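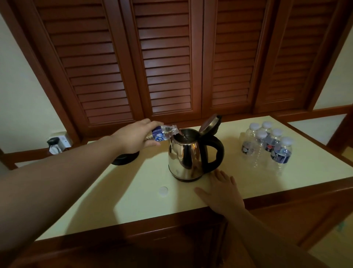
FOUR DAYS IN GUVGATE

Words by Thiện Quan

The train to Guvgate leaves from the last platform at Bededbridge, the one behind the bicycle racks, and many first-time visitors miss it for this reason. I missed it too. The next one came after 40 minutes, and I spent them with a meat pie and the local newspaper, where the biggest story was a disagreement about the colour of the new ferry. By the time I sat down in the carriage I already had an opinion (it should stay green).

Guvgate is a harbour town of the old type. It has one long street along the water, a steep hill at the back, and between them many small lanes with stairs where you will regret your heavy luggage. In December the population becomes double and the rooms are full. In the colder months you can have the sea wall to yourself, with the wind, and the owners of the cafes have time to talk. I prefer this season, although I understand it is not for everybody.

WHERE TO STAY

There are three kinds of accommodation. The big hotel near the station has a pool and a view of the car park. The guesthouses on Harbour Street are cheerful and a little noisy on evenings when the pub has music. The third kind is the one I recommend: the self-contained flats on the hill, which belonged to the fishing company and were sold one by one to private owners.

Mine belonged to Facundo Toledo, who came to Guvgate to repair boat engines and now repairs mostly flats. He met me at the bottom of the stairs and took the heavier bag without asking. There are 54 steps to the front door, he told me, and he has painted a white line on the middle one so that guests know how far they still have to go. The flat was plain and very clean. From the bedroom I could see the whole bay, the breakwater, and the ferry coming home in the afternoon, still green.

If you stay on the hill, buy your groceries before you go up. I forgot milk on the first evening and discussed with myself for a long time whether I needed it.

WHAT TO DO

Everybody will send you to the lighthouse, and everybody is right. The path begins behind the fish market and follows the cliff for 5 kilometres. It is not difficult, but after rain the clay becomes slippery near the second gate, and sandals are a mistake there. Take a jacket also on a sunny day. At the end you find a bench, a sign about the seabirds, and a kiosk which opens when the owner feels like it.

The Maritime Rooms, above the library, are less famous and I liked them more. The collection is small: ropes, lamps, ship's logbooks, a dentist's chair whose connection to the sea was never explained to me. Định Hứa looks after the logbooks and will turn the pages for you if the room is quiet. She showed me one captain who wrote the weather every morning for years and then, on the day his daughter was born, wrote only her name. I asked what the weather was. She had looked in the books of the other ships – fog.

Children will be happier at the tidal pool on the eastern side. The water is cold in every season, and the local people swim in it with a kind of pride. I went in up to the knees and count this as swimming.

For a half-day trip, take the bus to Wutbridge. It is a village with a stone bridge, a bakery and a shop for second-hand books that is bigger than it looks from the road. The driver, when I went, stopped twice so that somebody could hand a parcel through his window. The last bus back is an early one, so check the timetable at the shelter when you arrive and not when you want to leave.

WHERE TO EAT

Azar is the restaurant that people in Bededbridge take the train for. Elango D'Souza opened it in the former customs office, and the menu changes with what the boats bring. I had grilled mackerel with tamarind and a green mango salad, and after it a rice pudding with cardamom which I am still thinking about. The tables near the window should be booked ahead. The tables near the kitchen are warmer and you can hear the cooks argue about football.

For breakfast, go to the bakery on the corner of Station Lane before the school children do. The cheese scones are finished early. There is also a noodle stall at the fish market, run by Phong Lương, with 4 stools and no written menu. You get the soup of the day, with more chilli if you ask and with a little chilli if you do not. He asked me where I was staying, and when I pointed at the hill he gave me a second piece of fish for the stairs.

Vegetarians are treated well at Azar and less well in the pubs, where the choice is usually chips.

GETTING THERE AND AROUND

Trains run from Bededbridge through the day, and the right side of the carriage has the sea. By car the coast road is slower than the highway but more pleasant, with a lookout halfway where you can park. In the town itself you do not need a car, and parking on Harbour Street is for residents only. The ferry crosses the bay in the morning and in the afternoon. It carries bicycles free of charge, and the ticket is bought on board, with coins if possible.

The tourist office beside the station gives a paper map. The lanes on it are not completely correct. When I told the man at the desk that one of them ended in a private garden, he said yes, the lady there is used to it, just close the gate.

The writer visited Guvgate in August 2021 and paid for his own travel and accommodation.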